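To: equipment-planning list
From: Equipment Planning Office, Liltilden site
Date: 12th February
Subject: Re: Hand-held grippers, second purchase round: request for figures

Members of the list,

The office has received several replies to the message from the Rerham site, which is quoted in full below for those who joined the list after it was sent. This message answers the points raised in it and sets out what each site is asked to return before the budget is closed in May.

> To: equipment-planning list
> From: Rerham site office
> Subject: Hand-held grippers, second purchase round: request for figures
>
> Colleagues,
>
> We have been asked to submit our equipment request for the coming
> year and find that we cannot complete the section on hand-held
> grippers. Three matters are unclear to us.
>
> First, the form asks for a number of grippers, while the tabletop
> work is planned in pairs. We do not know whether a pair should be
> entered as one unit or two, and the two readings give very
> different totals.
>
> Second, the Skoten arm has been mentioned in earlier
> correspondence as a purchase for this year. If an arm is to be
> bought, we would wish to reduce our gripper request accordingly.
> We would be grateful for a clear statement one way or the other.
>
> Third, we see no line for tables, trays, lamps and small objects.
> At our site these were paid for out of general supplies last
> year, and the general supplies budget will not bear it again.
>
> We would also ask whether replacement finger pads are to be
> charged to the same line as the grippers or to maintenance.
>
> Rerham site office

On the first point, all requests should be entered as single grippers. A site that wishes to equip one operator for two-handed work should therefore enter two. The office recognizes that the form does not say this, and the wording will be corrected in the next version. Sites that have already submitted a request in pairs need not submit again, but should reply to this message stating that the figure refers to pairs.

The provisional allocation for the second round is 19 grippers across all sites. Of these, 8 are reserved for Liltilden, where the largest share of the tabletop recording is to be done. The remainder will be divided among Rerham and Latuheru when both have returned their figures. No site should place an order with a supplier on the strength of a provisional allocation.

On the second point, the office can confirm that the Skoten arm will not be bought in this budget year. The quotation that was circulated covered the arm alone. It did not include the mounting frame, the safety enclosure, delivery, or the training of staff, and when these were added the total could not be met without giving up most of the hand-held equipment. The recordings made by hand are needed before an arm can be put to useful work, and the purchase will be considered again when the next plan is drawn up. Rerham is accordingly asked not to reduce its gripper request on account of the arm.

Sites should nevertheless continue to record floor space and power supply in their returns. Latuheru has asked whether the space formerly marked for the arm may be used for a further table. It may, provided that the table can be moved.

The third point has been the subject of more correspondence than any other. The office agrees that tables, trays, lamps and small objects are part of the work and should be planned for. A new line, "Tabletop items," has been added to the form with a fixed sum of 333 for each station. The sum is expressed in the same accounting units as the rest of the form. It is intended to cover trays, cups, bottles, table lamps and similar household items of the kind available in ordinary stores. Tables and chairs are to be entered separately under furniture. Sites are encouraged to use furniture they already have, and the office sees no need for tables to match from one station to the next.

Replacement finger pads are to be charged to maintenance. Marker plates, mounts, cables and spare batteries are to be charged to the gripper line if ordered together with the grippers, and to maintenance if ordered later. The office is aware that this places the same part under two headings, and asks for patience until the accounting rules are revised.

Two further matters have come to the attention of the office while the returns were being read.

Storage has been left out of every return received to date. Grippers should be kept in closed cases when they are not in use, and a case holding two takes up more shelf space than might be expected. Each site should state what shelving it has and whether a lockable cabinet is required.

Cable management should also be included. Several requests specify the number of outlets in the room without stating how far they are from the tables. Where a cable must cross a walkway, a floor cover should be entered under furniture.

Each site is asked to return the following by reply to this list:

Number of single grippers requested
Number of stations planned, with the size of each table
Grippers already held, and how many of them are awaiting repair
Shelving and cabinets available
Distance from each table to the nearest outlet
Name of the budget line to be charged for maintenance

Returns should be limited to 5 pages, including any floor plan. Floor plans may be drawn by hand. Sites that have no changes to report from last year should still send a return stating so, as a missing return will be treated as a request for no equipment.

Two photographs of a tabletop station in use are included with this message for the information of finance staff on the list.
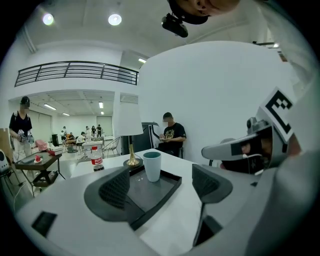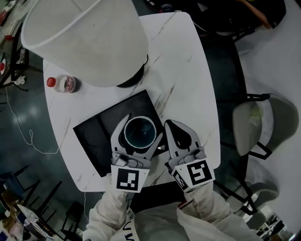
Tabletop station with hand-held grippers, tray, cup, bottle and table lamp.

Questions on the form should be sent to the list, so that all sites receive the same answer. Questions on prices should be sent to the office directly, and supplier quotations should not be attached to list messages.

Equipment Planning Office
Liltilden site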